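**From:** Tane Nepia
**To:** Otolville Flower Table list
**Subject:** Re: fake flowers for the Thursday table

Bevan Henare wrote:

> Does anybody have a system for the artificial stems? I got a mixed bag from Drudlow and everything I put together looks like a toilet brush. The tulips stick straight up and the carnations swallow the rest. I've got one plain glass vase and not much patience. Also, do you put water in with fakes or is that silly?
>
> Bevan

Hi Bevan, and hi all,

Oh, I know the toilet brush! I made a good one for my sister's hallway and it stood there till July before she told me what she thought of it.

What helped me most was laying everything down flat before a single stem goes near the vase. Spread them out with a bit of air between them, push them about, and only then start picking up. You find out fast which ones are too long, and which leaves are going to end up below the rim where they'll look squashed. I do mine on something dark if I can, the pale ones especially, because on my kitchen counter (cream, regrettable) I lose sight of them completely.

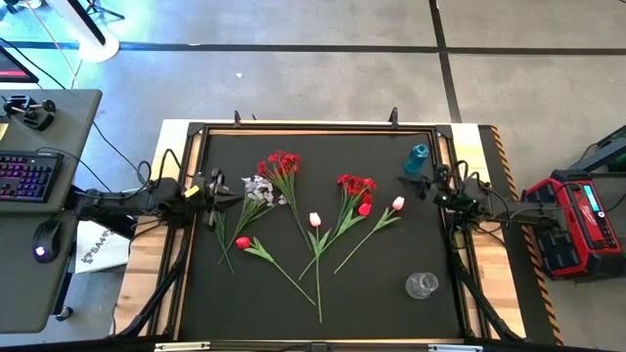
Red carnations are the bossy ones. If you have more than one bunch, keep them apart while you're deciding, and don't feel you have to use them all. I'd start with one bunch low on one side, then something pale and small-flowered next to it to calm it down, and leave the tulips for last. A pink tulip can lean out quite far and still look right — real ones flop all over the place after a day or two anyway.

For the straight-up problem, bend the stem over your thumb a little at a time. Don't fold it in one spot or you'll have a kink forever. The cheap ones from Stubbs bend fine, but I had a set from Zurnemness that sprang right back every time, and I ended up just crossing the stems inside the vase so they held each other over. With clear glass you do see all that, so pull off any leaves that would sit inside.

Water: I say yes if it's only for the afternoon, a few inches, filled from a bottle once the vase is where it's going to stay. It adds some weight too. Don't leave it in, though. The wire in one of mine rusted and the water went the color of tea.

I've got the hall key for Thursday and can be there early if you want to bring the Drudlow bag and have a go before the others turn up. Bring snips if you own any, mine are blunt.

Tane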